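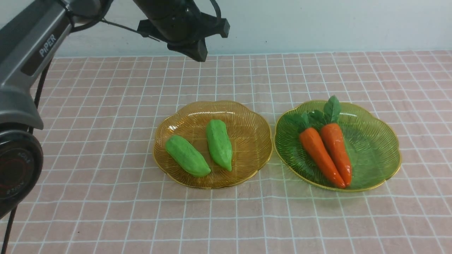

Zavala Payroll: a review after two pay runs and one pay review

June 2020

We moved our payroll and staff records to Zavala in November, after years of doing it on spreadsheets and one very old desktop program. I run the office for a small company with two sites, so payroll is my job along with most other things. I paid for the middle plan out of our own budget.

Zavala does three jobs. It works out pay and prints or emails payslips, it keeps staff records, and it has a section called Pay Bands where you set a lowest and highest salary for each role. The third part is what made us choose it over Urkska, which is cheaper and does the first two jobs just as well.

Setting up took longer than the sales page suggests. The import tool reads a spreadsheet, but it wants the columns in its own order and it does not tell you which row has failed, only that one has. I ended up loading people in small batches until I found the trouble, a start date typed with full stops in it. Holiday balances could not be imported on our plan at all and I had to key them in by hand.

After that it has been steady. Monthly runs go through in four steps and you can go back a step without losing what you have typed, something our old program never managed. Overtime is entered on one screen for the whole team. Payslips are clear, with the hourly rate and the hours shown on separate lines, and I get far fewer questions about them than I used to.

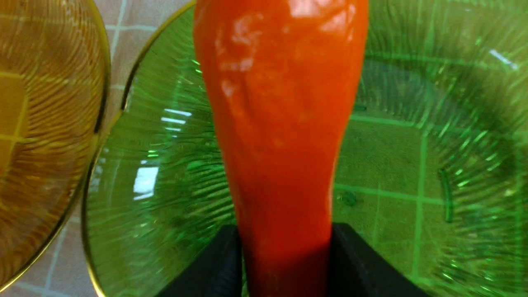 The weak spot is leavers. If someone goes part way through the month, Zavala works out their last pay by calendar days, and there is a setting to change this to working days, but it applies to the whole company and not to the one person. Our contracts differ between the two sites. For now I do those sums myself and type over the figure, and the program marks the payslip as "adjusted" - fair enough, though it does worry people when they see it.

Pay Bands is good. You put each role into a band and it shows a plain bar with everyone's salary marked along it. We found 3 people sitting below the bottom of the band we had just agreed, all of them long-serving staff who had started on older rates. I doubt we would have spotted it on the spreadsheet. Putting the worst of them right came to 257 a month before tax and employer costs, and Zavala let me date the change from the start of the pay period without redoing the run.

You can also share the bands with staff. Our manager, Idun Forsberg, wanted this switched on from the beginning. Staff see the band for their own role and the one above, and no names. Lizeth Tamayo in stores told me it was the first time she had known what a supervisor's job paid before applying for one. She would have liked to see roles in other departments as well, and so would I, but that needs the top plan.
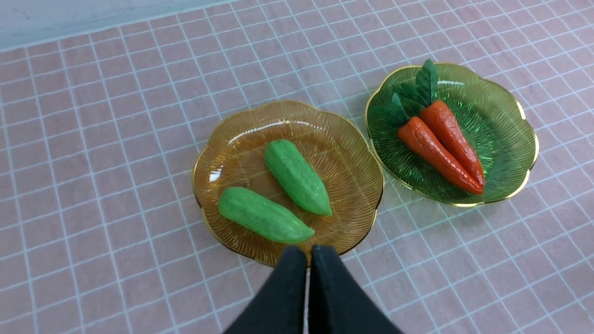
Job adverts can be made straight from a role record, and the salary range is filled in for you. It rounds to the nearest 2,000, so a narrow band can come out looking like a single figure. You can edit it by hand before it is published. I would check every one.

Support is by email only on the middle plan. I wrote to them 4 times in the first months. Replies came the next working day and were written by someone who had read the question. The help pages are less good, and several still show the old menus.

There is a phone app for staff to book leave and look up payslips. It is slow to open and logs people out often. Most of ours use the website.

Good points: clear payslips, Pay Bands, easy corrections before a run is closed.

Bad points: poor import tool, leavers' pay, an app that needs work, too much kept back for the top plan.

If you only need people paid correctly each month, Urkska will do it for less. If you are also trying to sort out who is paid what, Zavala is worth the extra. We have renewed for another year on the same plan.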